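Latden Demo Library: Frequently Asked Questions

Maintained by Ingrid Haddad and Barrett Mercado. Last updated 17 Sep 2022.

What is a demonstration, exactly?

One recorded attempt at one task, start to finish, with a person guiding the arms the whole way. We save the joint positions, the gripper openings and the camera views together, and all of that goes into the training set. The learning system never gets a written rule about how to pick something up. It gets lots of people picking things up, and we think that's a wonderful way to teach a machine!

Do I need to know how to program?

Nope. If you can move your hands slowly and you don't mind doing the same thing many times over, you're qualified. Barrett handles the software side (we call it Binero) and will get you logged in on your first visit.

What kinds of tasks are you collecting?

Small tabletop jobs that use both arms. The current set is called Oyelaran and has 39 tasks in it: passing an object from one gripper to the other, moving things into bins, turning items over, that sort of thing. We started on it in August and it's growing nicely.

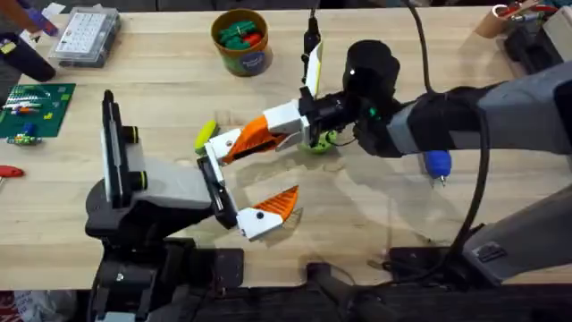
Two arms with their grippers close together over the wooden table.

Does the table have to be tidy?

Please leave it the way you find it. A system that has only ever practiced on a bare table gets confused the moment someone sets down a mug, so we like a bit of everyday stuff around the edges. Just keep the middle clear enough to work in.

How many attempts do I record in a session?

We aim for 77. That sounds like a lot, but the short tasks fly by once you find your rhythm. Take a break whenever your shoulders ask for one.

What if I drop something?

Keep going! Pick it back up with the gripper if you can reach it, and finish the task. Recoveries are some of our favorite recordings, and we never have enough of them. If the object rolls off the table, stop and mark the attempt "abandoned."

Why are the gripper fingers soft?

The orange fingers have thin ribs inside, and that lets them bend around whatever they're closing on. You don't have to line things up perfectly, so new people get good grabs early. Squeeze gently all the same. 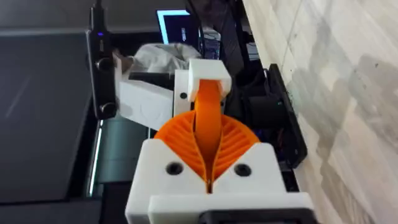

Ribs do wear out, though. Look the fingers over before you start, and if you spot a tear, tell Ingrid and she'll swap in a fresh pair. It takes two minutes. Don't tape them, please, as tape changes the grip and the recordings stop matching each other.

Should I always do a task the same way?

Use the same general plan, but let the details vary. Start the object in a different spot, come in from another angle, turn it a little. Three people doing one task in their own styles gives us a much richer set than one person repeating a perfect move.

Can I see what the system learned from me?

Yes, and you should! We run the newest model on the Flalmont bench after each round of training, and anyone who has recorded with us is welcome to come and watch. Ask Barrett for the next time.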